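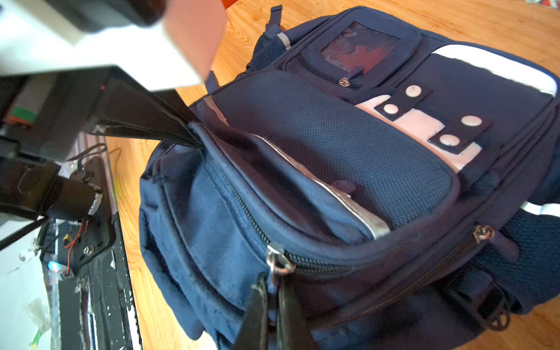 Gukton Desk Arm Kit with Wrist Camera

By Cayetano Barrios, for the Aswood shop pages

Hi! If you've landed on this page you're probably trying to decide whether a small tabletop arm is worth the money and the desk space. I've been selling the Gukton since June and I use one most days, so let me tell you how I get on with it, good and bad.

The Gukton is a small arm with a two-finger gripper and a little camera that rides at the wrist. You clamp it down, plug it in, and either drive it yourself with the hand controller or let it play back something it has learned. I get asked all the time what it's for, and my answer is always the same: soft, awkward, everyday stuff. Plenty of arms can move a cube from one square to another. I wanted one I could point at a school bag.

Bags are my favorite test, by the way. Fabric gives, zippers wander off, pockets close up again the second you let go. The fingers on this kit are long and taper toward the tip, and that shape is the main reason I stock it. You can work a tip into the gap at the top of a pocket and lean on it a little. Getting the angle right takes practice (I was terrible at it for the first couple of evenings) but once your hands learn the controller it feels pretty natural.

What's in the box

Gukton arm, assembled, with base and clamp
Two-finger gripper, fitted
Wrist camera and cable
Hand controller
Power supply
4 spare finger plates
Chauke software, one license for 2 computers
Printed setup guide

The finger plates are held on with ordinary screws, so swapping one is a five-minute job. I've bent one and worn one out, both my own fault. Extra plates come in packs of four if you're hard on your gear like me.

The camera

This is the part people email me about most. The camera sits back at the wrist and looks out past the gripper, so you always have a bit of the hand in your picture along with whatever you're reaching for. I like that a lot! You can judge the last inch much better when you see the fingers and the target together. The catch is that the picture swings when the wrist rolls. Up becomes sideways, the wall becomes the floor, and the first time it happens you'll grab the edge of your desk. 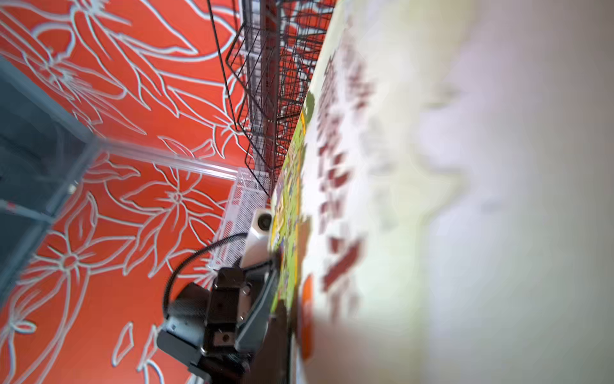
Wrist camera view with the arm rolled over: wire basket up top, gripper down at the bottom, flowered wall off to the left.

Chauke has a setting to level the picture for you on the monitor. I leave it off, but new drivers should turn it on for the first week. Fast moves will also give you some blur. Slow down near the thing you want and you'll be fine.

Setting it up

Plan on 76 minutes if you go by the guide, and add a coffee break if you've never clamped one of these down before. Give yourself a solid table. I tried mine on a folding one and the whole thing shivered every time the arm stopped. Keep the cables where you can see them, too, and leave enough slack for the wrist to roll all the way over. A cable that's a little short will feel fine until you reach for something in the far corner, and then the arm just stops and sulks.

You don't need to clear the room. I'd say leave your usual clutter out, especially if you're recording moves for Chauke to learn from. A bag next to a catalog next to a basket is what a real desk looks like, and it gives you more interesting things to reach around.

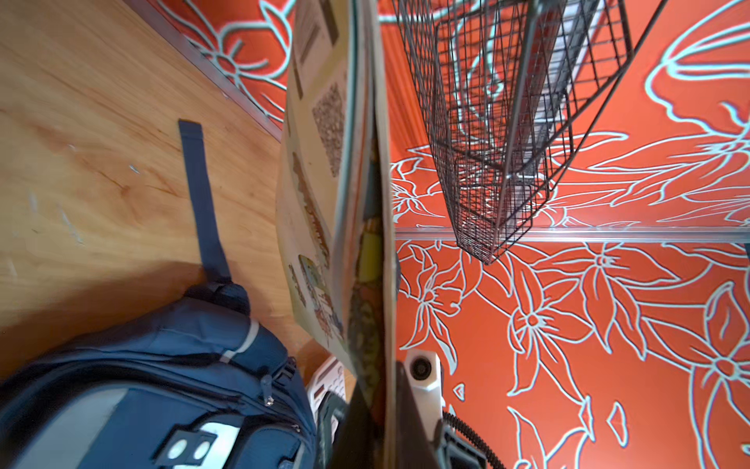 Backpack at lower left, catalog standing on edge in the middle, and the gripper poking in from below.

Things I don't love

The hand controller is a bit small for big hands. Mine cramp up after a long session. The clamp jaws could use some rubber, so I cut up an old bike tube and stuck it on. And Chauke takes forever to open the first time you run it each day. Jimdale, who make the software, have a newer version that's supposed to be quicker, and it's a free download for anyone with a license, but I haven't moved over yet.

It also isn't a strong arm. Please don't buy it to lift a full backpack off the floor. It'll tug, poke, nudge, pinch and hold light things, and that's plenty for me.

Ordering

Orders go out from Aswood on weekdays. The next batch ships Fri 22 February, and you can reserve one with the button on the main shop page. The warranty is 24 months on the arm and the controller. Finger plates aren't covered, so go easy on the zippers!

Questions are welcome, just use the contact form and put Gukton in the subject line so it lands with me.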